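LT 211 Interior Lighting
Handout 4: Illuminance, reflectance and what the eye compares
Revised July 2022

1. Quantities

Illuminance (E) is the luminous flux arriving at a surface per unit area, in lux. Luminance (L) is the light leaving a surface toward the viewer, in candelas per square meter. Meters in the Condis lab read illuminance only. Luminance is derived from the reading and the surface reflectance:

L = E x R / pi

The relation holds for matte surfaces. It fails for gloss paint, polished stone and glass, where the direction of view matters. For those, use the method in Handout 6.

2. The cosine law

For a small source at distance d, with intensity I in the direction of the surface:

E = I cos(a) / d^2

The angle a is measured from the normal of the surface, not from the surface itself. This is the most common error in the problem sets. A horizontal surface directly below a lamp has a = 0 and cos(a) = 1. A vertical surface directly below the same lamp has a = 90 degrees and receives no direct light from it. Any reading there comes from reflection off the room surfaces or from other sources.

Worked case. A lamp of 552 candelas is mounted 2 meters above a desk.
Directly below: E = 552 / 4 = 138 lux.
At a point on the desk 2 meters to one side: d^2 = 8, cos(a) = 0.707, E = 48.8 lux.
The second value is 35 percent of the first. Both depend on the lamp giving the same intensity in both directions, so check the distribution curve before using the shortcut.

3. Reflectance

Use measured values where you have them. Default values for coursework:

White matte ceiling paint: 0.80
Light wall paint: 0.60
Unfinished light wood: 0.40
Mid-gray carpet: 0.20
Dark gray wall finish: 0.08

With 400 lux on each, the white ceiling paint has a luminance of 102 cd/m^2 and the dark gray finish 10 cd/m^2. A room done in the second finish needs more lamps for the same impression of brightness, and the extra flux is mostly absorbed. The Liu and Uver sample boards are kept in the lab drawer. The Grindetine board has a slight sheen and should be left out of Exercise 3.

4. Contrast between adjacent planes

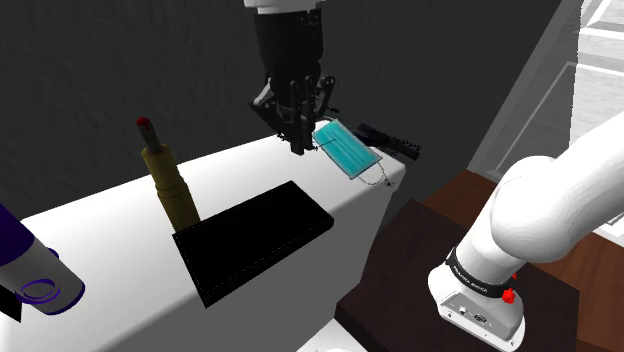 Luminance ratios between adjoining planes carry most of the information about shape. Where two planes meet and share a finish, the ratio depends on illuminance alone. Where the finishes differ, both terms count. The white table has a bright top and a front side in flat mid-gray shade, and the very dark gray wall sets off the tabletop more strongly than a light wall would. For Exercise 3, take illuminance readings on one horizontal and one vertical plane of the same object, compute both luminances, and report the ratio to two figures. Submit the table of readings with the sketch. Answers without units lose half the marks.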